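Home | Kitchen | Flowers | Small Projects | Contact

Filed under: Around the House

How to Get Store Flowers Into a Vase Without Making a Mess

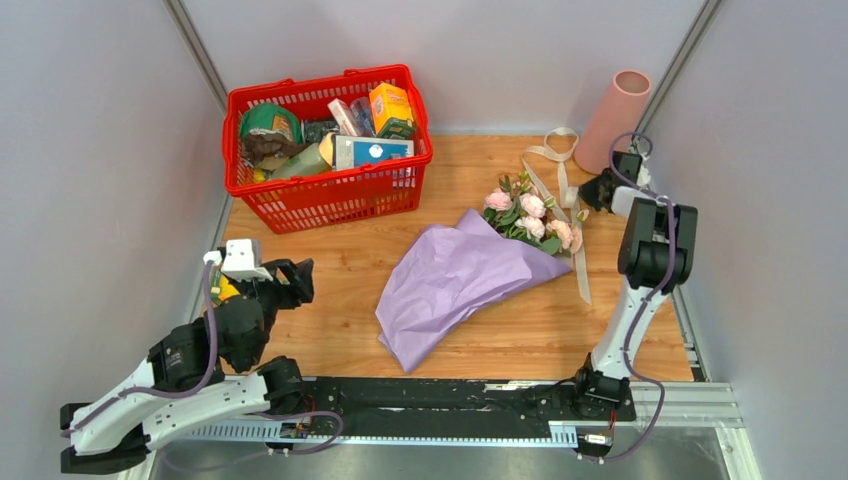

I used to come home from the store, put the milk away, feed the cat, answer the phone, and find the flowers an hour later, still in their paper. If you do the same, please don't feel bad! A bouquet will forgive you a lot, but it does like a drink fairly soon, so these days I do mine before I unpack a single box or bottle.

Clear a bit of table and lay the bouquet down in its wrapping. Slip off the ribbon first and set it to one side (I keep every ribbon, I have a whole drawer of them). Then open the paper slowly from the wide end, holding the stems with your other hand so the leaves don't catch. Lavender paper like mine is too pretty to throw out, so smooth the creases and save it for a small gift.

Fill your vase a little over halfway with cool water. If it's a plain straight one, like my pink one, hold the bunch up against the outside to see how much stem you can spare. Cut a bit at a time, on a slant, and pull off any leaf that would sit under the water. Let everything stand for 10 minutes before you fuss with it, then turn the vase as you go and tuck the shorter stems toward the front.

Now you can get to the groceries. Anything cold goes in the fridge first, then the boxes, and the snacks go wherever your family won't look.

Change the water every other day and trim the ends again when you do.

More from Lotonstead Home Notes
- Saving and Pressing Used Wrapping Paper
- A Ribbon Drawer That Stays Tidy
- The Julton Market in April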